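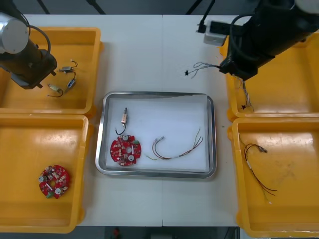
One arm holding a wire harness while the other hangs over a bin, at the Zaroron open day in Wallin.

Let the slow robots be slow in public

Last updated June 21, 2020

I drove to Wallin in February to see two robot arms sort parts. The open day was run by Zaroron, a company that builds sorting cells for repair shops and small manufacturers. They sent out 357 invitations, mostly to people like me who have spent years with a screwdriver in one hand and a broken machine on the bench. I worked at Flodar for a long time, taking control units out of vending machines and dishwashers and putting the good pieces back into stock. I have an opinion about sorting and I went there to see if it needed changing.

It did, some. I also came away thinking that most companies run their open days wrong, and I'll get to that.

The setup was plain. A white table, yellow bins down both sides, a steel tray in the middle with a white liner in it. The parts were ones I knew well: round red circuit boards, small parts with a wire lead on them, and wire harnesses. The job is to get each kind into its own bin. A person with a week of training does this without thinking about it. At Flodar we did it while talking about something else.

The arms didn't do it like that. The one on the right took hold of a harness, waited, moved over a few inches and waited again. The one on the left spent long stretches hovering. I had a cup of coffee when I sat down and had finished it before I saw much progress. Two men in the row ahead of me left to look at the Skevitico stand across the hall, where a packing machine was throwing boxes around at a good clip to loud music. I don't blame them. It was a better show.

But I stayed, and I am glad I did. I learned more at the slow table than I would have at the fast one. A packing machine doing the same box all day tells you that the box is always the same. A harness is never the same twice. It's a bundle of wires with a sleeve on it, and it lies however it landed. Pick it up by the middle and both ends drag. Hold it over one bin and the tail is in another. I have watched grown adults sweep half a bin onto the floor with the loose end of a harness, and I have done it myself. Seeing a machine have to deal with that, out in the open, told me more about where this work stands than any brochure.

The small parts are the other half of the problem. Drop a few of them in a bin together and the leads find each other. You reach for one and you get two, or you get one and the plug of the next one is under it. At Flodar we had a rule that you laid them down and never tossed them. The rule lasted until somebody got busy.
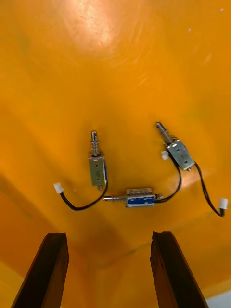
Hawi Demissie thinks I am being soft on the whole business. I had sent her a few paragraphs of this before finishing it, and she wrote back that a demonstration is an advertisement, that a company charging for its equipment has no right to ask for patience, and that if a person sorted that slowly on a trial shift they would be sent home at lunch. She added that she has sat through enough of these to know that the slow one this year will be the slow one next year, with a new paint job.

She has a point about the trial shift. I would have sent that person home too. And I know what a machine costs against what a sorter gets paid, at least in the shops I know, and for most of them the math is nowhere close. If Zaroron had stood up and said the cell was ready to buy, I would be writing a different and shorter article.

They didn't say that. The engineer running the table, Éabha Tully, told us at the start that the cell was not for sale, that it would stop during the morning, and that when it stopped she would tell us why if she knew. It did stop, more than once. Once she said she didn't know. I have been going to trade days for most of my working life and I can't remember hearing a presenter say that into a microphone.

What I want is for more of them to be run this way. The usual open day goes like this. The parts are picked to be easy and set down in the same places before every run. There's a rope, and the rope is far enough back that you can't see what is in the bins. Somebody with a headset talks the entire time. If anything goes wrong, a person steps between you and the table. You go home with a bag and a number, and the number is parts per hour on a good hour.

The number at Zaroron was 252. That was how many parts they had run the day before, and it was written on a whiteboard with the number of times a person had to step in next to it. I'm leaving that second number out because Éabha Tully asked us to, and it was not a flattering one. But it was on the board where everyone in the room could read it. As a buyer I can do something with a pair of numbers like that. With one number I can't do anything.

There is a cost to this way of doing it. Some of the people in that room went home and told their boss the thing doesn't work. One shop owner I ate lunch with had already made up his mind by the time the sandwiches came out. He runs a place that goes through more boards in a month than I did in a year, and he wanted something he could plug in by summer. For him the day was a waste of gas. Zaroron could have kept him interested with a tidier table and a rope.
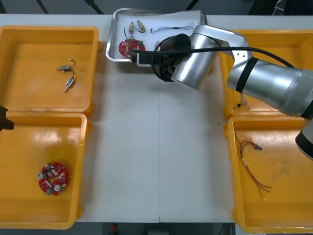
I think they would have lost him anyway, only later, and after a lot more of his money had been spent. A shop that buys on the strength of a staged run finds out in the first month what its own parts look like in a bin. Then the calls start. I was on the shop end of those calls once, over a labeling machine, and the fellow on the other end kept asking whether we had tried cleaner labels.

The boards, I should say, are where I would put my own money first. A round board is stiff and flat and has an edge you can get hold of. It stays put when you set it down. If a cell could do the boards and leave the harnesses to a person, I know shops that would take it tomorrow and not care how long it stood thinking. I said this to Éabha Tully on the way out and she said several people had told her the same thing that morning. She hears that sort of thing when she lets people stand close enough to look.

So my request to the companies is a small one. Leave the mess in the bins. Move the rope up or take it down. Put both numbers on the board. Let your own engineer talk, and let her be quiet when the machine is working. And to the people who attend, stay past the coffee. The first ten minutes of anything like this are dull, and you have already paid for the parking.

Events like this one are off the calendar for now, and I don't know when I will next sit in a folding chair and watch a gripper make up its mind. Zaroron says it may put a full morning's run online, stops included. I would watch it, with the sound off probably. Hawi says she'll wait for the price list.

Related

Harness bins: deep or shallow?
What a labeling machine taught our shop about service contracts
Letters: readers on the Skevitico packing line
Is it worth saving old boards?
Wallin trade hall parking, a complaint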